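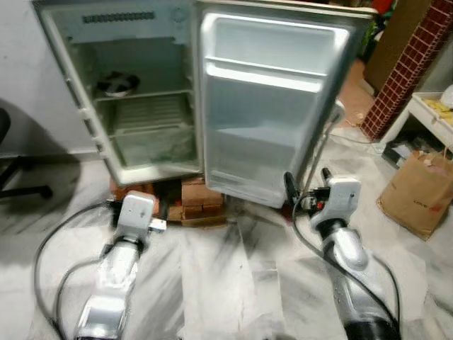 Yolanda Urquijo wrote:

I have read the draft twice and I remain uneasy about clause 6. As it stands, the outgoing condition report must be lodged within three business days of the keys being returned, and the tenant has no further opportunity to comment once it has been lodged. At Llorente Street we have long allowed a week, and in that week a fair number of disagreements are settled over the telephone without anyone having to put a claim in writing. If the period is shortened I expect that we shall simply receive more claims.

My second concern is the word "clean". It appears in the draft eleven times and is defined once, in the schedule, by reference to the incoming report. Many of our older incoming reports say only "clean" or "OK" against each room. I do not see how an officer can compare one "clean" with another four years later.

Lastly, would the working group please say whether the new form applies to tenancies already on foot? Our members have asked and I have not been able to tell them.

[end of quoted message]

Dear Yolanda, dear colleagues,

Thank you for these comments, which were tabled in full at the working group's meeting in March. I have been asked to reply to the list because several member co-operatives have raised the same points privately, and it seems preferable that everyone should have the same answer.

1. Time for lodgement (clause 6)

The working group accepts that three business days is too short for co-operatives without paid staff. The revised draft will provide for five business days, with a right for the outgoing tenant to add written comments in the five business days after that. The comments will be attached to the report and will form part of it. An officer may not edit them, shorten them or respond to them on the same page.

We did consider the week you describe at Llorente Street. The difficulty is that telephone discussions, however helpful, leave nothing behind them. Of the 613 outgoing reports lodged across the federation in the last reporting year, 414 had no tenant comment of any kind. We are told by the advocates that many of those tenants did have something to say and had said it to somebody. Clause 6 does not prevent an officer from telephoning. It asks that the result be noted, in one or two lines, with the time of the call and the name of the person spoken to.

Where a tenant cannot be reached at all, the report should say so. It should not be held back on that account.

2. The meaning of "clean"

On this point the group is in full agreement with you. The definition by reference to the incoming report will be retained, as it is the only fair standard, but the single word will no longer be accepted as an entry. Each line of the form will call for a short description of what the officer found, and the schedule will set out the matters to be addressed for walls, floors, window tracks, wet areas, cupboards and appliances.

For older tenancies whose incoming report says only "OK", the revised draft adopts a presumption in the tenant's favour. The officer will need something further, such as a dated inspection note or an invoice, before a cleaning charge may be proposed. Holletti House has worked on this footing for some years and reports that its charges have fallen and that its vacant units are re-let no more slowly than before.

I should add that carpets are dealt with separately in Schedule 2 and that nothing in clause 7 should be read as requiring professional steam cleaning. A number of you asked. The old form did imply it, and the relevant sentence has been struck out.

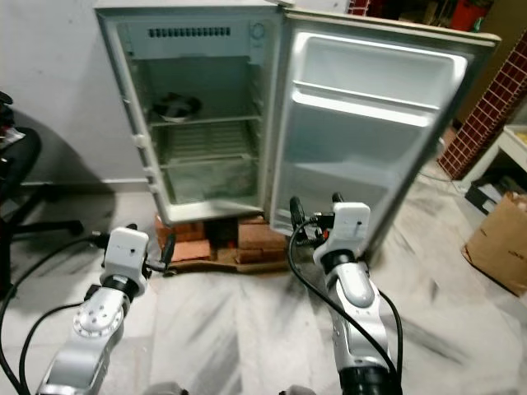
3. Descriptions and photographs

Schedule 1 will require that fittings and appliances be described as they stand on the day of inspection, including how they are supported, and the group spent some time on the wording. Experience at several co-operatives is that reports list what an item is and pass over how it has been set up, with the result that a later officer cannot tell whether an arrangement was there at the start of the tenancy. "Refrigerator, white, single door" would be an inadequate entry for an appliance standing on a pile of bricks over a flat wooden board, with a bowl on the wire shelf inside it. The entry should mention the bricks, the board and the bowl, and should leave to another column any view about who is responsible for them. The same approach applies to shelving that has been packed level, to washing machines on blocks and to any door that has been wedged or rehung. Officers are reminded that an observation is not an allegation, and that the two are to be kept in their own columns.

Photographs will be optional for units of one room and required for all others. They supplement the written entry and do not replace it. The federation's archive in Fulevik now holds some 3000 photographs with no unit number, no room and no month attached, and these have been of no use to either side in a dispute. The revised form therefore asks for the room and the compass direction in the caption. Tenants may submit their own photographs on the same terms, and these must be stored in the same folder as the officer's.

No photograph should show a tenant's correspondence, medication or family pictures. If such items cannot be moved, the written entry will suffice.

4. Tenancies already on foot

The new form will apply to every incoming inspection from July. For existing tenancies it will apply to the outgoing inspection only, and only where the tenant agrees in writing. Where the tenant does not agree, the old form is to be used together with the new rules on comments in clause 6, which are more generous to the tenant and which the group sees no reason to withhold.

There are 331 tenancies across the federation that pre-date the 2-part form altogether. These will be dealt with by a short supplementary inspection at a time of the tenant's choosing. The supplementary report will record present condition and will state on its face that it may not be relied upon to claim for anything that had occurred before it was made. Several members thought this overly cautious. The group has kept it in.

5. Disputes

The draft as circulated sent all disputes straight to the federation's panel. In view of the comments received, a first step has been inserted: the officer who made the report and one member of the co-operative who does not sit on its board will meet the tenant, in person or by telephone, within ten business days. If the matter is not settled, the papers go to the panel without any recommendation from the co-operative. Bond money may not be held over this period except for the amount actually in dispute. The undisputed balance is to be refunded in the ordinary way.

Yolanda also asked me off the list whether a tenant may bring a support person to the outgoing inspection. Yes. The draft was silent and this has been corrected. Interpreters may be booked through the office with two days' notice, at the federation's cost, and children should not be asked to interpret.

6. Software

Members using Jiteo will find that the present template does not have a field for tenant comments longer than a short paragraph. Until the template has been amended, please attach comments as a separate document and enter "see attached" in the field. Co-operatives on paper forms need do nothing except discard the old pads once the new ones arrive. The new pads are in triplicate -- white for the tenant, yellow for the co-operative, pink for the federation -- and the tenant's copy should be handed over before anybody leaves the unit.

A marked-up copy of the draft will be placed in the members' area by the end of April, with the changes to clauses 6, 7 and 12 shown in the margin. Further comments should be sent to this list or to the office by 5 pm on the closing day shown on the cover sheet. Comments on Schedule 2 (carpets and floor coverings) would be particularly welcome, as we have had very few, and all of them from the one co-operative.

Yours sincerely,

Olga Iglesias
for the Working Group on Condition Reports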